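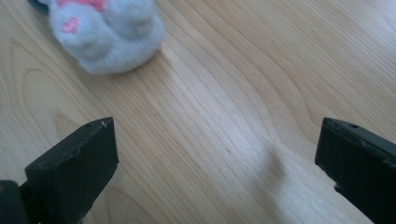
Nepia loses the pose of the hand-held gripper when the fingers are wide open, and I would like to ask for help, or at least for a confirmation that this is known. We run version 2.4 of the tracker at our Sallska site, two grippers, one camera on each. The loss happens in the approach part, before any contact. A typical moment has the white plush toy still far ahead at the upper left, the two black fingers wide open at the bottom, and bare wood with long grain lines between them. The tracker reports "OK" for all of this time, but the position jumps sideways and later comes back, or does not come back.

Component: nepia-track, nepia-mask
Severity: medium (we can still record, we cannot trust all of it)
Reproducible: yes, from saved recordings, every time on the same ones

What I expect: a smooth path of the gripper until the grasp. When the quality is bad, status should go to LOST.

What I get: status OK, a jump in position, and the width channel goes on as normal. Our export script only checks the status, so the bad episodes pass through into the training set.

From the last batch of 1,212 episodes, 54 have at least one such jump. I did not find them by eye. I wrote a small check which compares the speed between two neighboring frames with the limit a human arm can reach, and the check is attached as speed_gate.py. It is a crude check and I am sure it misses the small jumps.

Settings:
camera rate: 30
feature type: default (corner)
mask: auto, from the width channel
loop closure: on
exposure: auto
table plane prior: off

Log from one of the bad episodes:

track: status OK, inliers 61
track: status OK, inliers 58
mask: width source stale, using last value
track: status OK, inliers 34
mask: width source stale, using last value
track: status OK, inliers 71
export: episode accepted

I first did not pay attention to the mask line, as it is printed at debug level and there are very many debug lines.

Things I tried already, all on saved recordings:

1. Loop closure off. Same jumps, and the path drifts more between them.
2. More features per frame. Slightly worse.
3. Table plane prior on. The jumps become smaller but do not disappear. With the prior the vertical direction is good and the sideways direction is still bad.
4. Calibration from the other gripper, only to see if it changes. It changes everything for the worse, so I think our own calibration is fine.

My first idea was the wood. The grain has long parallel lines and the corner detector does not find much on them, or it finds a point which can slide along the line. There is also the bright band from the light, where the contrast is weak. But with a wood problem I would expect LOST, and I would not expect the inliers to go up after the jump.

Reply from Koltard support

Thank you for the detailed report. Could you export the inlier points as an overlay for one bad episode (nepia-track with the option --dump-points) and tell us where they are in the view before and after the jump? Please also send the mask file of each gripper. The line "width source stale" should not appear during normal recording.
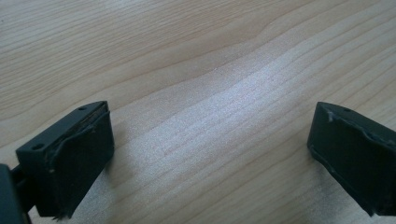
ritovach_tooling

I made the overlay for three bad episodes and for three good ones. In the good ones the points are spread over the tabletop and the objects. In the bad ones, just before the jump, the points on the table become few and a group of new points appears on the fingers. After the jump most of the inliers are there. So the tracker follows the fingers, which do not move relative to the camera, and it concludes that the camera stands still while the hand is moving. This explains the status OK and the high number of inliers.

The pads on our fingers are not new. The edge of the rubber on the left one is curled and frayed, and there is a small whitish fleck on the right pad. The screw holes on the top faces are also strong corners. For a corner detector all of this is much more attractive than pale wood with a bright patch across it. When the view has nothing else than the bare table, the fingers win.

Of course the mask should cover the fingers, this is its purpose. I drew the mask over the view and it sits too far inside. It has the shape for half-open fingers, so it covers a part of the wood between them, which takes away good points, and it leaves the outer part of each finger free, which gives bad points. Both effects go in the wrong direction.

I also checked whether one mask is mirrored to make the other one. It is. The fingers in our view are not at the same height, the left one sits a little lower, and the mirrored mask leaves a thin strip open. This is a smaller error than the first one, but I would like to have two independent polygons in the config.

The mask files of both grippers are attached.

Reply from Koltard support

This matches what we suspected. In auto mode the mask polygon is interpolated from the measured width. If the width message is older than 20 ms at the time of the frame, the mask module keeps the last value. On a slow opening this does no harm. On a fast opening the mask stays behind, and if the width source publishes only on change, it can stay behind until the next change. Could you check how your width messages are published? We agree that the log level is wrong and have opened an internal item for it. For the mirrored polygon, you can set right_polygon in the config by hand. The field exists, but it is missing in the documentation.

ritovach_tooling

I checked. Our width node publishes on change only. It was written like this to keep the files small, long before we used the auto mask. When the operator opens the fingers completely and holds them open during the approach, there is a last message near the end of the opening and then silence. In the bad episodes the last message arrived too late for its frame, and after it nothing came, so the mask waited with the older width until the operator started to close.

I changed the node to publish at the same rate as the camera, with the timestamp of the measurement. The old one used the timestamp of the sending, and I am a little ashamed of that. Then I filled the gaps in the saved recordings with a small script and ran the tracker again with the same settings as in my first message.

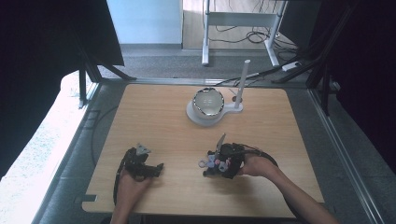

For the operators nothing changes in the procedure. They hold both grippers over the table as before, and they do not need to look for a textured background or move slower. This was important for us, because the other proposal in our group was to cover the tabletop with a printed pattern, and then all new data would look different from the old data.

Result on the saved recordings, after filling the width: the speed check still finds some jumps, but only on the right gripper. I then set right_polygon by hand, drawn from a view with the fingers fully open and a second one with the fingers closed. With this the check finds no jump in the batch. I repeat that the check is crude, so I compared several paths also in the viewer, and they look smooth to me through the whole approach.

Two side results that may be useful for you:

The inlier number is a bad quality measure in this situation. I would prefer a warning when most of the inliers sit in the lower part of the view, or when their motion is zero while the inertial sensor says that the hand moves. We have the sensor data in the recording – it is only not used for the status.

Fixed exposure made no difference to the jumps. It made the bright patch on the table a bit less strong, and I will keep it for this reason, but it is a separate matter and should not be written as part of the solution.

What remains open from my side:

- "width source stale" should be a warning, and the export should be able to refuse an episode which contains it
- right_polygon needs a line in the documentation, also the order of the points (clockwise did not work for me, and there was no error message)
- nepia-mask could refuse to start in auto mode when the width source has no fixed rate

Reply from Koltard support

The first and the second point are planned for the release in May. For the third we need to discuss, as some users publish on change on purpose and run without the auto mask. The point order must be counterclockwise, starting at the fingertip. A wrong order gives an empty polygon without an error, which we will treat as a bug of its own. May we use your speed_gate.py as a starting point for a check in the export tool?

ritovach_tooling

Yes, please use it. The limit at the top of the file is set for our operators, who work rather calmly, so you may want to make it a parameter. There is also one case it handles badly: if the first frame of the recording is already wrong, the whole episode passes, as there is no earlier position to compare with. I did not find such an episode in our batch.

I have started the full export again with the corrected masks. You can set the ticket to solved, and please link the new bug for the point order here so I can follow it.

Status: solved
Linked: nepia-mask, empty polygon on clockwise input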